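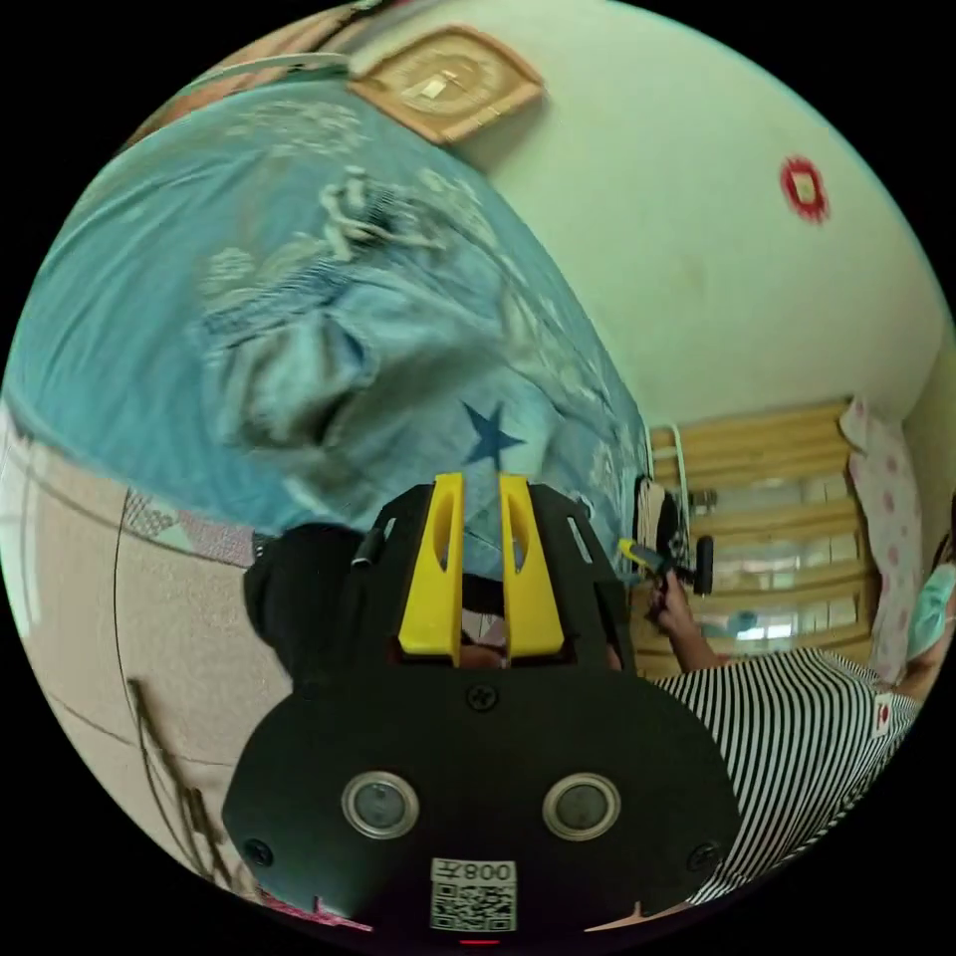 4. Recording in a bedroom

Bedrooms are my favorite place to gather examples, and also the place where I've thrown away the most recordings (sorry, Mwanaisha!). Soft stuff moves in a different way every time you touch it, and the Brovari model learns a lot from that. Work through these in order and you'll be fine.

4.1 Open the blinds or turn on a lamp, then leave the light alone until you finish the set.

4.2 Drop the blanket or shirt on the bed in a messy heap. Don't arrange it! Neat heaps all look alike, and we have plenty of those from Prukstead already.

4.3 Read the number on the gripper's label and type it into the Sang app. If two of you are recording in the same room, enter each gripper on its own line.

4.4 Hold still for 2 seconds, fingers open and pointing at the cloth. The app beeps when it's happy.

4.5 Close the fingers on a fold, lift, move, let go. Go at the speed you'd use to tidy up at home (I always rush the first few, so I do a couple of throwaways to settle down).

4.6 Back off until the fingers are clear of the cloth, hold still again, and press Stop.

4.7 Mess up the heap and repeat. I do 5 in a row before I put the gripper down and shake my wrist out.

Note: A fumbled grab is still worth keeping if you recover and finish the move. Tag it "retry" and carry on.

Caution: Watch your feet around cables on the floor, especially when you're backing away from the bed with your eyes on the fingers.

Caution: Keep your free hand out from between the fingers and the cloth. A set with stray hands in it gets sent back by Noltness, and you'll be doing the whole thing over.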